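Wamemo (entorno de simulación)

Wamemo es un paquete comercial de simulación destinado al ensayo de tareas de manipulación doméstica con brazos robóticos. Lo desarrolla y distribuye la firma Gollon, que lo ofrece bajo licencia anual a laboratorios, centros de formación e integradores de sistemas. El producto comprende un motor de escenas, una biblioteca de estancias, un catálogo de objetos manipulables y un módulo de registro denominado Prekton. La edición vigente fue objeto de una revisión documental con fecha 2022-03-20.

Origen y desarrollo

El proyecto nació como herramienta interna de Gollon para comprobar trayectorias antes de su ejecución en equipos físicos. Las primeras versiones disponían de una única cocina y de un brazo con pinza paralela de dos dedos. La demanda de terceros llevó a la empresa a separar el simulador del resto de sus programas y a publicarlo como producto independiente en el mes de octubre. Desde entonces la biblioteca de estancias se mantiene con el nombre de Thongdee, que designa tanto el conjunto de escenas como el formato de archivo en que se distribuyen.

Contenido del paquete

La licencia básica incluye 12 estancias y 131 objetos. Las estancias se describen mediante planos, muebles y superficies de apoyo, con acabados que el usuario puede sustituir: mármol veteado, revestimientos de bloques o paredes lisas. Los objetos llevan asociados una malla visual, una malla de colisión simplificada y valores de masa y rozamiento. La licencia ampliada añade 40 tareas predefinidas, cada una con su condición de inicio y su criterio de éxito.

El brazo suministrado por defecto emplea una pinza de dos dedos paralelos. Es posible sustituirla por otros modelos, aunque la documentación advierte de que las tareas predefinidas se han validado únicamente con la pinza de serie.

Puntos de vista

Cada escena admite varias cámaras virtuales. La más utilizada es la de muñeca, solidaria con el extremo del brazo, que muestra la pinza en primer término y el entorno detrás de ella. El usuario puede modificar el campo visual y la posición de esta cámara, así como añadir otras fijas en la estancia. Las imágenes se generan con sombreado sencillo – una decisión de diseño que favorece la velocidad de cálculo frente al realismo – y pueden guardarse junto con las posiciones articulares correspondientes.

Módulo Prekton

Prekton registra las órdenes enviadas al brazo, la apertura de la pinza y el estado de los objetos, con una frecuencia de 20 muestras por segundo en la configuración inicial. Los registros se exportan en un formato tabular abierto. El módulo permite reproducir un episodio desde cualquier instante, cambiar de cámara durante la reproducción y comparar dos ejecuciones de la misma tarea. La reproducción no requiere licencia ampliada.

Valoración

El paquete ha recibido una acogida favorable en centros de formación, donde se aprecia la rapidez de instalación y la claridad del formato Thongdee. Las reseñas especializadas señalan, no obstante, varias limitaciones. Las superficies planas sin textura ofrecen poca información a los sistemas de visión cuando la pinza se orienta hacia una pared o un rincón. El contacto con recipientes de cuello estrecho exige ajustar manualmente la malla de colisión. También se ha criticado que el catálogo de objetos solo pueda ampliarse mediante una herramienta de conversión que se contrata aparte.

Gollon mantiene un servicio de asistencia para titulares de licencia, con atención por correo y actualizaciones de la biblioteca. Las adaptaciones a medida, como la reproducción de una cocina concreta o la incorporación de un brazo propio, se presupuestan por separado.

Galería

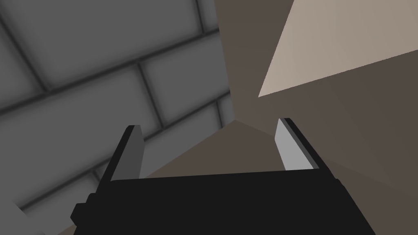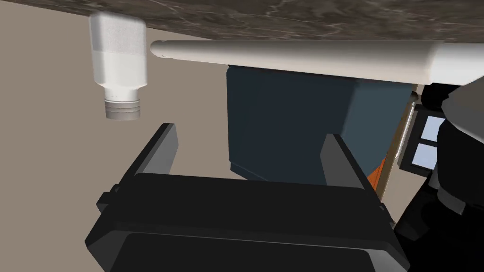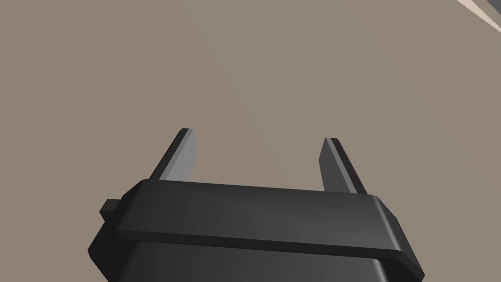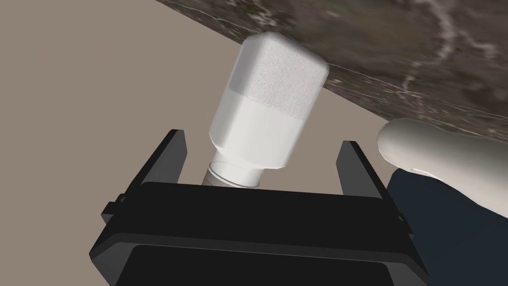 Vistas simuladas de la pinza de dos dedos, abierta; en la segunda y la cuarta aparece además un objeto blanco junto a una superficie de aspecto marmóreo.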